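Sistwood opens textile repair and reuse center in former Waweru mill

Sistwood, the regional textile reuse company, announces the opening of its new repair and sorting center in the former Waweru mill. The center starts full operation in July and will accept used clothes and household textiles from the town and the nearby villages.

The building has a floor area of 1,296 square meters on two levels. The old brick walls and the iron stairs were kept, and the roof was renewed completely. Sistwood rents the building from the property company Cendlow under a long-term contract.

In the trial period the center received roughly 487 bags of textiles. Items in good condition are washed, repaired when it is necessary, and sold in the shop on the ground floor. What cannot be worn anymore is passed to Tusex, a producer of insulation felt, which has been a partner of Sistwood since the beginning of the project. 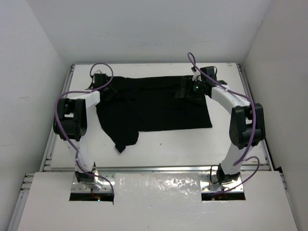

Residents can bring textiles every morning from 8 a.m. until noon. Shoes should be tied in pairs. Carpets, mattresses and pillows are not accepted at the moment - for these items the municipal recycling yard stays the right address.

The center will also offer evening courses in basic mending, such as replacing a zipper or closing a seam. So far 205 persons have asked for a place. The first courses begin in September, and the dates will be published on the Sistwood website and at the entrance of the shop.

Press material and further information can be requested from the Sistwood press office.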